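Llevo 17 días sin comprar pan y todavía no se lo he contado a mi madre. Ella cree que el pan se compra abajo, a las nueve, y que hacerlo en casa es cosa de gente que se ha quedado sin trabajo o sin amigos. Yo conservo las dos cosas, de momento, aunque a los segundos les he regalado ya bastantes hogazas con forma de boina.

La culpa es de Miroslava Ďurica, que me dio un tarro de masa madre en una cena y me dijo que se llamaba Sincombe. El tarro, se entiende. Volví a casa en autobús con Sincombe en el regazo y la sensación de haber adoptado algo sin leer los papeles. A la mañana siguiente olía a yogur enfadado. Según Miroslava, eso era buena señal. Según mi pareja, era señal de que había que abrir la ventana.

El primer pan salió plano. El segundo salió plano y, además, crudo por dentro, lo que tiene cierto mérito. Para el tercero me compré una harina de centeno de Molinos Radomano, molida a piedra, que costaba lo mismo que un libro de bolsillo y que absorbe agua como si viniera de cruzar un desierto. La receta pedía 399 gramos de agua. No 400: 399. Me imagino a quien la escribió quitando ese gramo con una pipeta, muy satisfecho.

Xolani Kekana, que amasa en serio y tiene antebrazos que lo demuestran, me explicó por teléfono que mi problema era la prisa. La masa de centeno no sube, me dijo, se lo piensa. Hay que dejarla en el molde, taparla con un paño y marcharse de casa si hace falta. Yo no me marché, pero fregué la cocina entera, ordené las especias por orden alfabético (el clavo y el comino tuvieron un momento tenso) y miré debajo del paño bastantes más veces de las recomendadas. 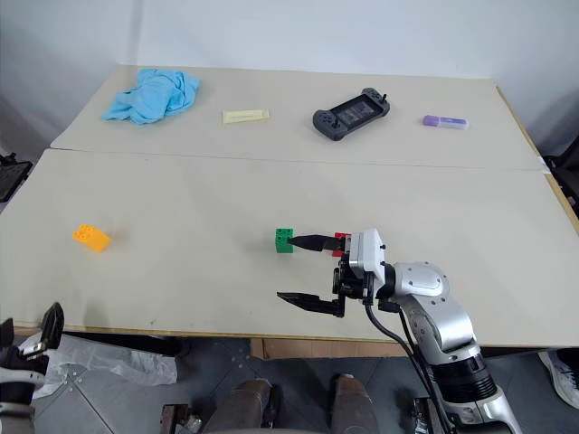
Foto: Marthinus Mabuza

El cuarto pan subió. Poco, con desgana, pero subió. Lo metí en el horno a 230 grados, bajé a 200 al cuarto de hora y me senté en el suelo a mirar por el cristal, un programa bastante mejor que lo que había en la tele. La corteza se abrió por donde le dio la gana, lejos del corte que yo le había hecho con tanto cuidado.

El centeno, encima, no se come el mismo día. Hay que esperar hasta el siguiente para que la miga se asiente y deje de pegarse al cuchillo. Aguanté dos horas. Se pegó al cuchillo. Con mantequilla y sal gorda estaba buenísimo igual, un poco ácido, con un regusto a malta que no le había encontrado nunca al de abajo.

A Bongani Masilela le llevé media hogaza y me preguntó si era bizcocho. Le he dicho que sí. En diciembre pienso probar con nueces y pasas, y así por lo menos acertará.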